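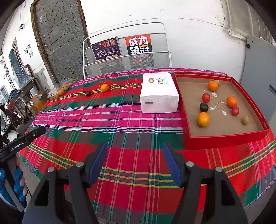
## Pascu, part 2: getting it to pick up fruit

7/7/23

I've moved the Pascu bench work out of the spare room and into the shared workshop at Hanlow. The arm is still at home on its plywood base, because it takes an hour to level and I don't want to do that twice. What I've been doing at the workshop is the hand work: picking things up and putting them down with a hand-held gripper, so I have something for the arm to copy later on.

The last post was from January and ended with the shoulder joint slipping. That is fixed. The set screw had been biting on the round part of the shaft, so I filed a flat on it and put thread lock on the screw. It has held since. The belt still squeaks when the arm is reaching out to the left and I have decided to live with it.

### The task

Move a piece of fruit from the table to the tray without squashing it. Then do it again from a different spot. I picked fruit because it's cheap, it comes in awkward sizes, and you can see at once if you have pressed too hard. The set is oranges, plums and kiwis, plus a box of the small oranges, which stay in their plastic for now.

Oranges are the easy ones. The skin gives a little and the blue pads on the fingers have enough grip to lift one from the sides. Plums are harder. They are smooth and they roll if one finger touches before the other. With a plum I have to come down straight, close slowly and wait a moment before lifting. Kiwis are somewhere in between. They don't roll as far, but they are longer one way than the other, and I kept coming at them from the wrong direction.

The tray is an old gift tray, red, with a raised rim and a card base. The rim matters more than I thought it would. If I lower the gripper too near the side, a finger catches on it and the whole tray shifts. I tried sticking the tray down with double-sided tape and then took the tape off again, as the tray won't be fixed in my kitchen either.

### The tablecloth

I got a comment on the last post asking why I don't use a plain background. I did, at home, on a sheet of grey card. The first version of the fruit finder worked well on grey card and was no use anywhere else. Put it on a patterned tea towel and it marked half the towel as a plum.

So now everything is done on a loud plaid cloth with red, green, yellow and magenta in it. A red plum on a red stripe is about the worst case I can think of, and I would like to have plenty of those in the recordings before I train it again. I also leave the other things where they are on the table and behind it, books and all. My kitchen at home in Cotden is not tidy and the arm will have to cope with that.
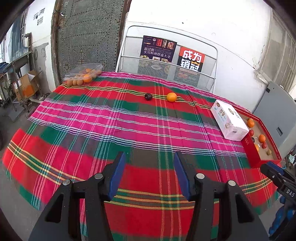 I have 110 recordings I'm happy to keep. I threw out more than I expected, nearly all for the same fault, which was me moving too fast at the end. When you do this by hand you stop caring once the orange is over the tray and you just let go. The arm would learn to do the same, and an orange dropped from a hand's height does not stay where it lands. I now count under my breath before opening the fingers.

Other notes, mostly for myself:

- Wear gloves. My hand sweats on the handle after a while and my grip shifts without my noticing.
- Move the fruit between every recording, the pieces I'm not picking up as well.
- Don't tilt the wrist more than Pascu can. Its wrist stops well short of mine. I have put a strip of tape on my forearm as a reminder, and it sort of works.
- Write down which fruit it was straight away. I left a batch until the evening and had to watch every one back.

The software side is still Nitotham, the set of scripts I wrote last year for the old turntable. It was never meant for this. It reads the recordings, cuts off the dead time at each end and turns the finger opening into something the arm's servo can follow. The finger opening comes out a bit jumpy, so I have added a simple running average. That makes the closing look lazy, and I haven't decided if it's a problem for plums.

### What's next

The fingers on Pascu need replacing. The printed ones are bare plastic and slide straight off a plum. I have ordered some rubber sheet to glue on the inner faces and will cut it to size when it comes. If the glue won't take I'll drill the fingers and bolt it on with a small plate.

After that I'll run the arm on oranges only, on the same sort of cloth, with the speed turned right down. Kiwis can wait until the wrist bracket is redone.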